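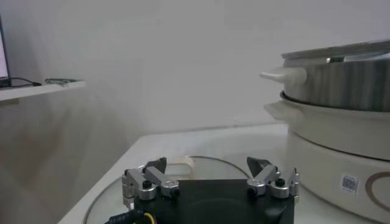
5 min read

**Lids, Buns and Bad Timestamps: The Manipulation Project at Clorkeck**

The two-arm project at Clorkeck began as a course requirement with a simpler goal. Students had to pick a kitchen task with at least two objects, specify it on one page, and teach a pair of arms to do it. Detlef Eichhorn's group chose steamed buns.

"The spec said: open the steamer, move the buns from the plate into the basket, close the steamer," Eichhorn told me. "We were proud that it fit in one sentence. Then we started writing down what 'close' means, and that took two weeks."

Gunther Gerlach has taught the class at Clorkeck since it was an evening elective in Zotach. He signs off on every spec before any group may power up an arm, and he sent this one back three times.

"The first version had no failure states at all," Gerlach said. "If a bun ends up half on the rim of the basket, is the episode over? If the lid is on and tilted, does that count? They had to decide before recording. You can't label data against a rule you make up afterward."

The final version has seven outcomes. One is success. Four deal with buns, two deal with the lid.

**Recording**

All training data comes from teleoperation. A student drives both arms through the task while the software logs joint positions, gripper commands and the camera streams. The logger, Drurkisach, was written by an earlier class and has been patched by every class after it. The group recorded 1,514 episodes with it over the winter term. The longest usable ones run up to 181 seconds, and Eichhorn would like most of those replaced.

"They're slow for no reason. The operator stops above the plate and thinks. The policy learns to stop above the plate too. It has nothing to think about, but it waits all the same."

He described the pause as the most persistent fault in the first trained model. The right arm would come down over a bun with its fingers open and stay there. Sometimes it closed after a few seconds. On other runs it stayed put until someone hit the stop button. The group trimmed idle segments from the recordings, retrained, and the pause mostly went away. In exchange, the arm now came down faster and pressed harder.

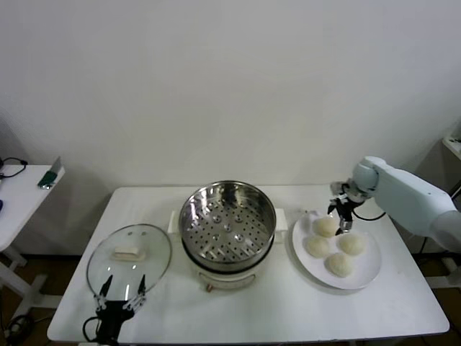
Force was the next problem. The grippers have no tactile sensing, and the only signal available is motor current, which is noisy at low loads. A steamed bun gives way long before the current rises enough to be useful. Close the fingers too far and they leave marks in the top. Too little, and the bun slides out on the way to the basket.

"We tried a fixed width," Eichhorn said. "Buns are not a fixed width. So we let the operators choose, and the model averages over what they chose. It works better than I would have expected from the theory, and I don't like that."

I asked Gerlach whether he would have stepped in earlier.

"No. I knew the fixed width would fail, and they would have believed me, and written it down in the report as if they had found it. Now they have the plots."

**The lid**

The lid is handled by the left arm. It is glass, round, and has a metal rim and a white knob in the center. The knob looks like the obvious grasp point. Coming at it from above puts the left wrist over the middle of the table, in the path of the right arm, so the group also looked at holding the lid by its edge.

An edge grasp keeps the arm low and out of the way, but the weight then hangs off the fingertips and the lid rotates in the grip. The fingers are pointed, and contact with the rim is a small area at best. Eichhorn's notes on this part of the work cover 74 pages, most of them tables of approach angle against slip.

Glass is also difficult for the cameras. On a white table, in even light, most of the lid has almost no contrast. What remains is the rim, the knob and a few reflections that move when the arm moves. The wrist camera sees the rim as a thin arc. From the head camera the knob is easy to find, but its orientation is less reliable.

"People suggested tape on the rim," Eichhorn said. "The spec says unmodified kitchen items. We wrote that sentence ourselves, so we couldn't complain to anyone."

**What went wrong with the clock**

The group lost much of April to a fault that had no connection with lids or buns. Drurkisach stamps each camera image when it arrives at the laptop and each joint reading when it is sent. Under load the two drift apart. In one batch, 3,973 images were paired with joint positions from noticeably later in the motion.

The model trained on that batch closed its fingers early. The group spent days adjusting camera exposure before Eichhorn plotted gripper width against image time and saw the offset.

"It was visible in the first plot," he said. "We had not made the first plot."

Gerlach has since added a timestamp check to the startup routine. Recording won't begin until it passes. He calls it the only permanent result of the term so far, and the students have asked him to stop saying so.

**Next**

The group plans to enter the task at Rothe, the regional meet for student robotics classes. Entries there are run by the judges, with object positions drawn at random inside a marked area. The group has one remote-operated attempt and the rest must be autonomous.

Eichhorn expects the bun transfer to hold up. He is less sure about the third and fourth bun, once the basket has others in it and the gripper has to come down between them.

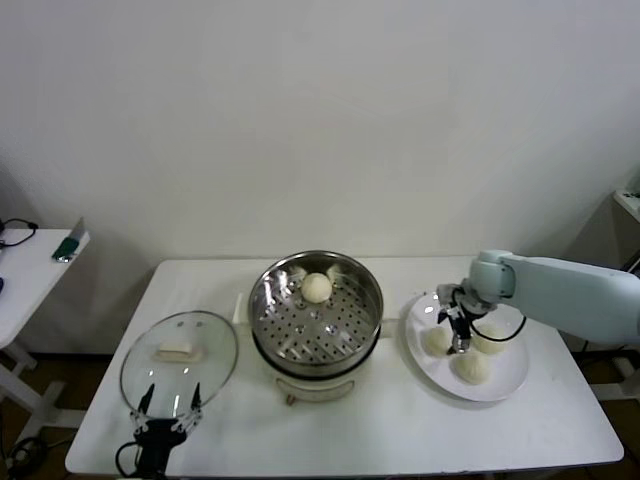 *Transfer in progress: three buns on the plate, one in the basket, left gripper at the lid.*

"An empty basket is easy, you can put the bun anywhere," he said. "After that, every placement depends on the one before. If the first goes in the middle, the last one has a problem."

The current plan is to add recordings that begin with a partly filled basket, which would let operators practice the crowded cases without repeating the easy ones. Gerlach has approved it on the condition that the starting arrangement is logged as its own field. The field does not exist yet in Drurkisach, and Eichhorn has been assigned to write it.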